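Bin day, sort of

Quick one, got to be out the door soon. Spent the morning on the odds and ends again. You know the stuff. Too small for a shelf, too weird for a box, so it all goes in the big gray metal bin and then somebody has to go through it. Margit Bozsik says she'd have tossed the lot in February. She is probably right.

Down to the last handful now. A little blue thing standing up by itself, a see-through red-orange one, a small square of something silver and crinkly, and the clear plastic piece over in the corner. Clear plastic is the worst, I miss it every single time. The bin floor is so scratched up that everything clear just melts into it.

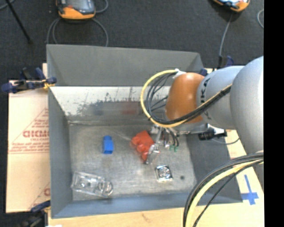

What's left to do

Wipe the bin out. Find a lid for the blue tub (Omid, if you took it, bring it back). Label the shelves, I bought 200 stickers and have used 23 so far, dont ask. Red stuff goes with the red stuff this time, no more "misc" drawer. I mean it.

Then the Keskin boxes, which I have been avoiding. More tomorow if I get that far.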